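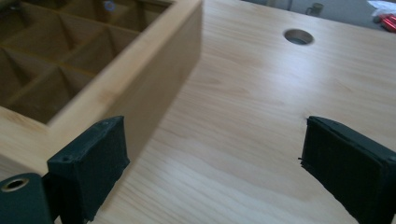 Monthly check of worktables and storage boxes at Kusberg, Room 12, September. Filled in by Ye-seo Cha on Thursday morning. The form covers the table, its fittings, the compartment box and the floor. Items are marked OK, WATCH or FIX. The table is still the light one with the strong wavy grain and the round cable hole toward the back, and the divided box stays on it between checks. Asset number for the table is 977, for the box 1916.

TABLE

1. Top, splinters and raised grain: OK. Wiped with a dry cotton cloth, no snags. Do the long edges as well as the middle.

2. Top, level: OK. Front left foot adjusted a half turn.

3. Cable hole, rim: WATCH. Run a finger around the full circle. One slightly rough spot on the side facing the wall, not enough to catch skin. Sand lightly if it gets worse.

4. Cable hole, clearance: OK. Keep boxes and trays off it so plugs can be passed through without lifting anything.

5. Leg bolts: OK. Hand tight plus a quarter turn. Do not use the long wrench, it strips the inserts.

BOX

6. Dividers: OK. The thin strips should cross at right angles and sit down on the base. Press each crossing with a thumb – if one lifts, mark FIX and take the box off the table.

7. Outer walls and rim: OK. No splits found at the corners. The old comment about Oprea oil still stands: none on the inside faces, it marks paper.

8. Compartments: OK. Check the back row with a flashlight. Small parts sit in the shadow there and get missed.

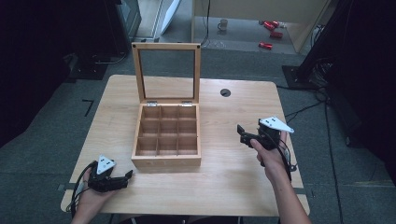
9. Hinges: WATCH. Both screwed down, but the right one has a little play. Tighten by hand and look at it again next month. Sonevier sells the same size if it needs replacing.

10. Lid, clear panel: OK. No cracks, no chips along the inside of the wood. Clean with water only.

11. Lid, closing: OK. Lower it with one hand at the middle of the front rail. It should come down flat with no rocking. Fingers clear of the back edge.

FLOOR

12. Carpet and tape: WATCH. Corner marks are to lie flat. One end was curling and I pressed it back down. Use the Ralach tape for repairs, the cheaper roll leaves glue on the gray carpet.

13. Cables and walkway: OK at 9:40. Nothing loose across the path to the door. Mugs and cups go to the sink before the room is locked, including any left on the floor.

Score: 100 on the table legs and walkway sections, no FIX items anywhere. The WATCH items are 3, 9 and 12 and carry over to the next sheet.

Y. Cha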